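4.2 Do plain backdrops raise selling prices?

The claim that a plain background helps a secondhand item sell is repeated in nearly every guide for small sellers, and it is usually stated as fact. We found the support for it thin. Of the guides we collected, most cite one another, and the few that point to data point to a single seller survey run by the listing site Surden. That survey asked people whether they believed their pictures had helped. It did not look at prices.

We therefore compared listings directly. Our sample covers 91 pairs of used kitchen goods sold through Clekar in July, matched by maker, model and stated condition. One listing in each pair used a pale, plain setting of the kind in Figure 3; the other showed the item in an ordinary room. Shipping costs were removed before comparison.

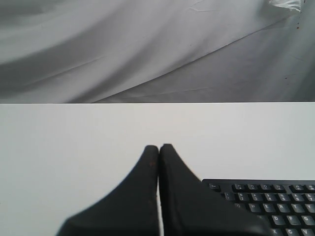
Figure 3. Table and draped white sheeting.

The plain-background listing sold for more in 44 of the pairs. That is slightly less than half, and we see no way to read it as an advantage. Time to sale was no more helpful to the common claim. Both groups contained items that went within hours and items that sat for weeks, and the spread inside each group was far wider than any gap between them.

It could be objected that our matching was loose. Condition is stated by the seller, and one person's "good" is another's "fair." We accept this. But the same weakness runs through the work that reports a benefit, and there it tends to push in one direction: sellers who bother with a backdrop also tend to write longer descriptions, answer messages faster and pack with more care. When we dropped the 20 pairs with the largest difference in description length, the result barely moved.

A second objection concerns the type of goods. Irik, a smaller site dealing mostly in jewelry, advises sellers to avoid any visible room, and buyers of small shiny things may well care more than buyers of saucepans. We have no data on this and make no claim. Nor can we speak to the automatic background removal offered by Ki — only 5 of our listings mentioned using it, too few to analyze.

What we can say is narrower. For used kitchen goods on one site over one month, we found no sign that a plain background was worth the trouble. Sellers paying for backdrop kits on the strength of the usual advice should ask to see the prices. Section 4.3 turns to the number of pictures per listing, where the evidence is somewhat better.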